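The Slow Money Crowd

Wednesday, November 2, 2022

Back in February, when every dinner I went to seemed to end with somebody showing me a coin chart on their phone, I put a small sum into two funds. One was Addale, which holds a basket of the larger coins, and the other was Thammasiri, which mostly lends them out for interest. I have been writing about savings long enough to know better than to fall in love with either – but I did grow fond of checking on them over coffee.
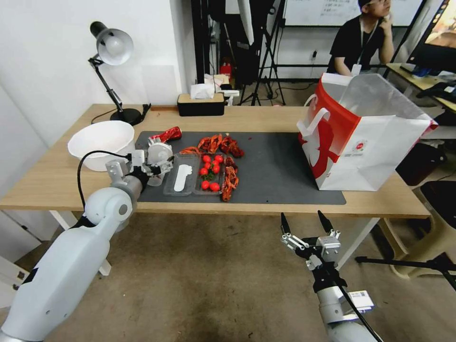 Fond is not the word one reader would choose. The fees on Thammasiri, she wrote to me, had eaten most of her interest before she ever saw it, and the exit notice of 30 days meant she sat and watched the price slide while she waited. She has since moved what was left to Jiltska and sleeps a good deal better.

Her letter sent me back to my own paperwork, and I'm a little ashamed of how much of it I had never read. Spreading your money around is the oldest advice there is, and I thought I had taken it, but both of my funds leaned on the same few coins.

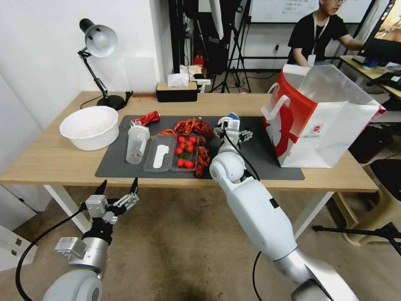 A real spread means owning things that don't all have a bad week together. Look at the mat on that table, with its red crawfish, its clear plastic cup and its crumpled can, and you have more variety than I managed with my savings! So I have cut my coin money to two percent of the whole, and the rest has gone into a plain bond account at Dukomska, where I plan to leave it alone until spring.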